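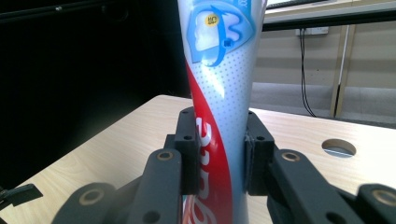

Page last changed: Sunday, 18:20

Project report: What is left in the tube?
Elango Kulkarni and Chandrasekhar Kulkarni, group 2

1. Why we chose this subject
In our student house every person has an own toothpaste, and the tubes go to the bin when they feel empty. We wanted to know how much paste is still inside. Our supervisor at Clenow College accepted the subject in September.

2. The tubes
We collected 18 used tubes from our neighbours. All are plastic, the usual kind with a glossy surface. The one at the top of this page is white and pale blue with small blue dots, and it has a red stripe with white letters and a blue tooth sign. We kept the printing in our notes, so that we could tell the tubes from each other.

3. Method
First we weighed each tube on a kitchen scale. Then we cut it open along the side, scraped the paste out with a spoon, washed the plastic and left it to dry for 20 hours. After this we weighed it again. The difference is the paste which was left.

4. Difficulties
The scale was not very exact for small weights – we had to repeat the first two tubes. Also, some paste was hard near the cap and did not come off easily. For these tubes we used warm water.

5. Still to do
The table with all weights will be added when Chandrasekhar has checked the last column.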